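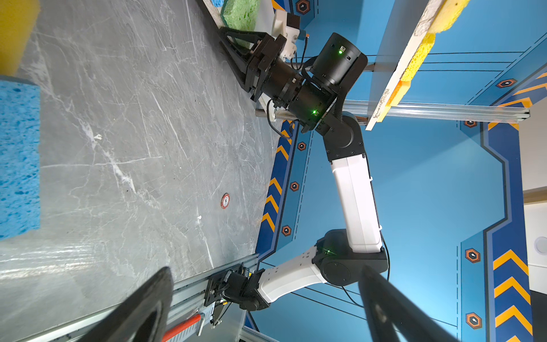 1/ Sealing stone countertops, short version
Marble and granite take different schedules. Test before buying anything.

2/ Put a spoonful of water on the surface and wait 15 minutes. A dark spot means the stone is absorbing and wants sealer. No spot, leave it alone.

3/ Strip old wax first. Sealer can't get through it - you end up with haze.

4/ Apply 2 thin coats of penetrating sealer, wipe off all excess before it dries. Dried residue comes off with more sealer and a white pad.

5/ Sealer slows stains. It does nothing for etching. Lemon juice will still dull polished marble.

6/ Farzana Sivakumar asked about honed finishes: same steps, more product. Retest in January.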